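Modules > Consumer Claims and Evidence > Handout 4: Disposable cups
Filed under: Course notes, Packaging

Read before the seminar. Bring the Pidgate leaflet, marked up.

The usual claim is that a paper cup is the "better" cup. Ask better at what, and compared with what. The leaflet from Pidgate compares its paper cup with a plastic one on weight of plastic per cup. Fine, paper wins that. It would be a scandal if it didn't. The leaflet then moves, inside one paragraph, from "less plastic" to "kinder to the planet", and no figure is given for the second claim at all.

Most paper cups for drinks need a lining or coating to stop them going soft. Some linings can be separated at a mill set up for the job. Plenty of mills are not set up for it. A cup that can be recycled and a cup that will be recycled are two different cups on paper, and sellers are rarely keen to say which one they mean.
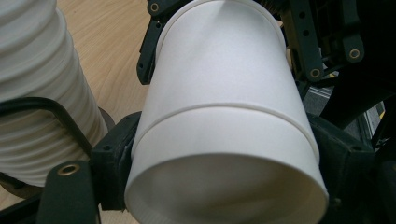
Mhairi Morrison objected at this point last year that the coating is a small share of the weight and we were making too much of it. Her point stands as far as weight goes. It doesn't settle whether the local plant takes the cup, and the leaflet doesn't say.

Now the reusable side, which deserves the same treatment. Gellero says its hard cup "pays for itself" after 35 uses. Pays for what? The sum counts making the cup and leaves out washing it. Put in hot water and a half-empty dishwasher and the answer moves, possibly a long way. It also assumes the cup comes back. The canteen trial in Catrin Gittins's reading bought 700 cups in August and reports 1380 servings before it was wound up. Divide one by the other and you get just under 2 uses each, a long way short of 35. The report calls this "encouraging".

Plastic cups sold as reusable are often no more than a stiffer throwaway. Look for a stated number of washes, and then for who did the washing. If the test was done by the seller, say so in your notes. 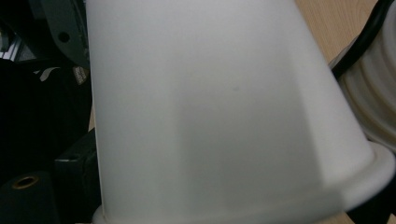
Fig. 2. Frosted plastic cup, upside down.

For the seminar, write half a page on one claim from either leaflet. State what was measured, what was left out, and what you would need to see before repeating it to a friend. "It feels greener" will be handed back. So will "studies show" with no study attached.

Further reading: Gittins, chapter 2; Hnatiuk's reply to it, which I find weak on transport but fair on washing.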